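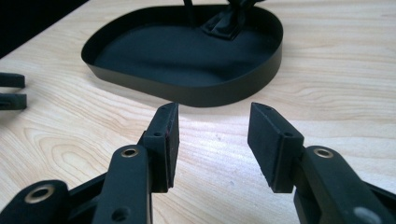
Home | Club Guides | Parts List | Forum | Contact

Flaltilham Robotics Club - Hand-Held Gripper Guide

Section 3: Setting Up the Gripper for a Recording Session

Last revised Thursday, September 7, 2023

3.1 Before you start

This section covers the Juvitz hand-held gripper with the black link set. Teams using the older Lorer jaw should follow Section 5, as the pad mounts are different and the screws do not interchange. Complete Section 2 (assembly) first. The firmware on the handle must be version 36 or later.

You will need the gripper, the club hex key set, a lint-free cloth, a strip of plain paper and the session log sheet.

3.2 Checking the links and bushings

1. Switch the handle off and wait for the status light to go out.
2. Hold the gripper with the fingers pointing away from you.
3. Open and close the fingers by hand through the full range. Movement should be even on both sides.
4. Check that each brass bushing sits flush in its link. A bushing that stands proud must be pressed back in on the bench vise, with the link removed.
5. Wipe the links with the dry cloth.

CAUTION: Do not oil the bushings. Oil travels along the links and reaches the pads, and a pad that has picked up oil has to be replaced.

3.3 Aligning the finger pads

1. Loosen the screw on each mounting block by one half turn.
2. Close the fingers until the pads touch.
3. Press the pads together lightly so that the inner faces meet along their full height.
4. Tighten both screws, left side first.
5. Open the fingers, place the paper strip between them and close again. Pull the strip. It should drag evenly from top to bottom.
6. If the strip slips at one end, repeat from step 1.

Note: Small marks on the pad surface do not affect grip. Replace a pad when the surface is torn or begins to lift at a corner.

3.4 Preparing the table

1. Clear loose parts and tools from the work area.
2. Set the tray toward the back of the table, leaving open tabletop in front for the approach.
3. Turn off the desk lamps and use the overhead lights only. Some glare on the wood is acceptable.
4. Switch the handle on and run the open-close routine 40 times. Stop if the count on the handle and the count on the laptop differ.

CAUTION: Keep fingers clear of the linkage while the routine is running. The pinch point is between the link and the mounting block - the pads themselves close with little force.

3.5 Entering the session

Record the gripper number, pad set and team name on the log sheet before the first take. Teams entered for the Fitzsimmons Cup must also write the task code. Code 119 is the tray task. Takes logged without a code are left out of the training set and cannot be added after the June deadline.

If the handle shows error 3 at any time, go to Section 6.

Previous: Assembly | Next: Recording a Take | Back to top

14 comments | 36 shares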